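Trustow kitchen swap - the gallery

Posting these quick before I lose the list again. Kitchen swap at the Trustow place, April, second time we've done it. Idea is simple - everybody brings stuff from the back of the cupboard, it goes out on tables, you take home what you'll use. Whatever is left goes to Stolton.

Running total on the tally sheet is 1,643 items across the two swaps. Ketsara did the adding up so blame her if it's wrong.

Captions are short, sorry. Typed on my phone mostly. Where a photo isn't up yet I've left the note in anyway so people can find their table.

Doors, 9 am
Line already down the steps. Brolluton crowd got there first, as usual. Somebody brought a cart.
(photo to come)

Long table - jars and cans
21 jars of pickles. Way too many pickles. Beans went fast, so did anything with tomato in it. Please check dates before you bring things next time, we pulled a fair few.
(photo to come)

Baking corner
Flour, sugar, cake tins, one very nice rolling pin that went in the first ten minutes. Cookie cutters still availble if anyone wants them, email me.
(photo to come)

Round table - small things and bottles
My favorite table. This is where the odds and ends go, little bottles, boxes, packets, things people got as gifts and never opened or just didn't know what to do with. We used trays this year so it didn't all slide together like last time. Much better. Keep the trays. 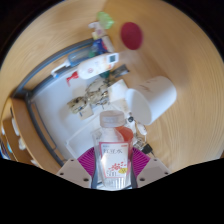

Round table, clear bottle with the white cap and Japanese label. Small white box and a crumpled gold-and-beige something on the tray behind.

If you can read the label on that one let me know what it says! Red writing near the top, little red shapes under it, a bigger red number lower down. Two people asked me and I had no idea. Would like to put a proper name on the list. Same goes for the gold thing with the paper tag - wrapper? toy? Send a note if it was yours.

Tea and spice shelf
Thammasiri sent over a whole box for this, thank you, thank you. Star anise, dried chilies, loose tea in tins. Smelled amazing all morning. Gone by 11.
(photo to come)

Pots, pans, lids
Lids without pots. Pots without lids. Matched up 12 pairs, which felt like a win. The rest are in the hall closet.
(photo to come)

Lunch
Ketsara Thaweesak's noodle soup, two big pots of it. She says the recipe is coming - I've asked three times. Bring your own bowl next time, we ran short and people were eating out of mugs.
(photo to come)

Packing up
Boxes taped and labeled, tables wiped, trays stacked by the sink. Done by 2. Van went to Stolton with everything from the long table and most of the baking stuff. Small things from the round table stay here in the blue crate untill somebody sorts them.

Left behind: one umbrella, a kid's green mitten, glass dish with a lid (name on the tape is smudged, starts with a K or an R). All on the windowsill by the door.

More photos when I get them off the other phone. If you took some send them over - full size please, not the tiny ones. Next swap probably in the fall, same room if we can get it.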